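The Box Lid Will Do

Lerkdale wants you to believe your bracelets are in crisis. Its new jewelry organizer has 884 reviews, a waiting list and a price just short of 200 dollars, and for that you get drawers. Very small drawers.

I have been hearing this pitch since January, mostly from Keith Haworth, who runs tidying workshops under the name Bramwell and has talked roughly 3,000 people into sorting their trinkets by color. His method starts with tipping everything onto the bed. Fine. I have no quarrel with the bed. It's flat, it's big, and you have to finish before you can sleep.

My quarrel is with what comes next. Haworth wants a labeled compartment for each piece, beads here, stones there, watches on a padded roll. I tried it for a month. I wore the same 2 things I always wear and spent my evenings untangling the rest from dividers.

Declan Nuttall, who repairs clasps and restrings necklaces for a living, is no fan either. "People bring me broken strands out of beautiful cases," he told me. "They yank." He keeps his own stuff in a lid.

So do I now. The watch goes in where I can grab it — the beads can wait their turn on the sheet.

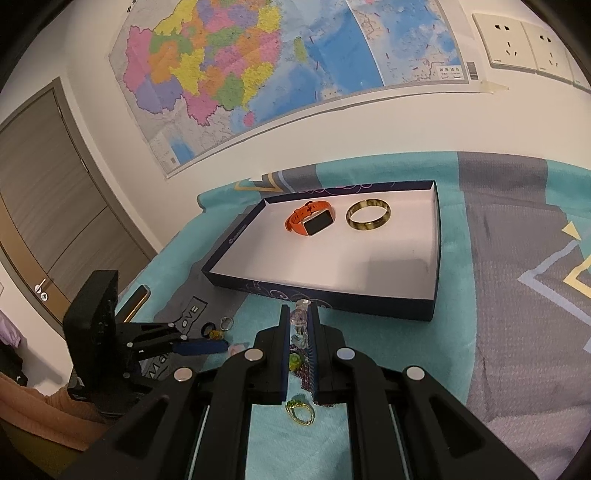
A watch and a bangle in the box lid, with beads and stones still to be sorted.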